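October 2026
By Areeba Gondal

I'd been trying to sit down with Farzana Swati since spring, and when she finally said yes she had one condition, which was that I come hungry. So I did. We met at her kitchen table with a pot of tea and a plate of potato patties between us, and she'd eaten two before I found my pen.

Farzana runs the Ravine, a guesthouse up on the hill side of Pidura with 16 rooms and a view that people drive a long way for. She opened it with her cousin Haris Magsi in 2000, when she was 26 and (her words) "had no business owning a lamp, let alone a hotel." The place had been a boarding house before that. The roof leaked in the back hall and the phone line went dead whenever it was windy.

"We had four rooms you could put a person in," she told me. "The rest we kept locked and pretended they were being painted. People would ask what color!"

I wanted to know what those first winters were like, and she laughed so hard she had to put her cup down. The boiler quit twice. Haris slept on the floor of the office with the ledger for a pillow. One couple on their honeymoon stayed through a three-day snowstorm and ended up cooking for everybody, and they still send a card.

"I learned to make breakfast from that woman," Farzana said. "Before her it was toast. Toast and an apology."

Breakfast is the thing people write to her about now, so I asked how it got so big. She gives most of the credit to Nilton Ticona, who came to wash dishes and within a year had taken over the stove. He put a corn and cheese pie on the menu without asking her. She was annoyed for a morning and then she tasted it. The coffee comes from Đoàn, the little roaster down by the bus station, and she drives there herself because she likes the gossip.

"Nilton won't let me order the eggs anymore," she said. "I ordered wrong one time. One time! He has the memory of an elephant."

We got onto the subject of guests, which is where I could have stayed all afternoon. She won't tell you names, but she'll tell you habits. There are the ones who strip the bed before they leave and fold everything in a square, and she wishes they wouldn't, though she's touched every time. There are the ones who move the furniture. She had a man who turned his bed around to face the wall and slept like that for a week.

"I put it back after he left and then I lay down on it his way, to see," she said. "It was kind of nice. Very quiet."

Has she ever thrown anyone out? Only once, over a drum.

I asked about money too, because I'm nosy, and she was more open than I expected. The bad year was the one when the Mondero road was closed for repairs and the only way up was the long way around. She and Haris talked about selling. They got as far as having a man come to measure. What changed her mind was her mother, who walked through every room with the poor fellow and corrected his numbers.

"My mother said, you don't know the price because you never had to clean it," Farzana told me. "I was so mad at her. I'm still a little mad. But we kept the house."

Her mother taught her how to do a room, and Farzana still teaches it the same way to anyone who starts there. Windows open first, even in January. Then the trash, then the bed, and the floor last, working back toward the door. She doesn't like a room to smell of anything, including soap. Ewan Maihi, who manages the upstairs floor these days, told me on my way in that she can tell from the hallway if somebody has skipped the windows.

"I can," she said, when I repeated this. "It's not magic. The air is lazy."

Small rooms, she says, are harder than big ones. You want a bed and somewhere to sit and a place to put your glasses down at night, and you still have to be able to walk.
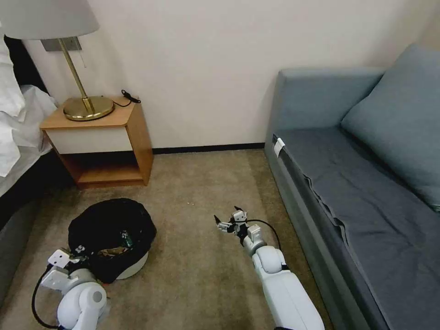
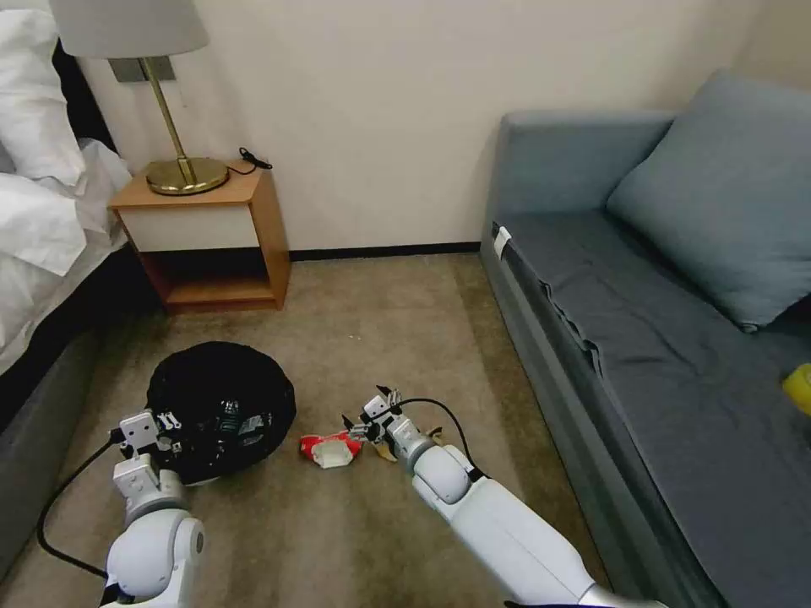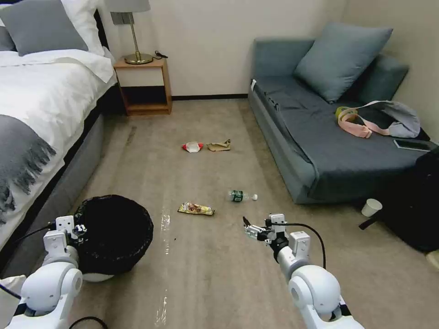 A bed, a sofa, carpet underfoot.

What she'd do over

I always ask this one last. Farzana thought about it through a whole cup of tea. She'd have fixed the roof the first summer, she said, and bought fewer curtains. She'd have hired Nilton sooner, only she didn't know him yet. And she'd have taken a vacation, a real one, somewhere flat.

"Haris goes to the beach every year and comes back and tells me about the hotel," she said. "The towels, the pillows, what they had for breakfast. That's not a vacation, that's spying."

She's going with him next time, she says. Then she wrapped up the last of the patties in foil and made me take them home.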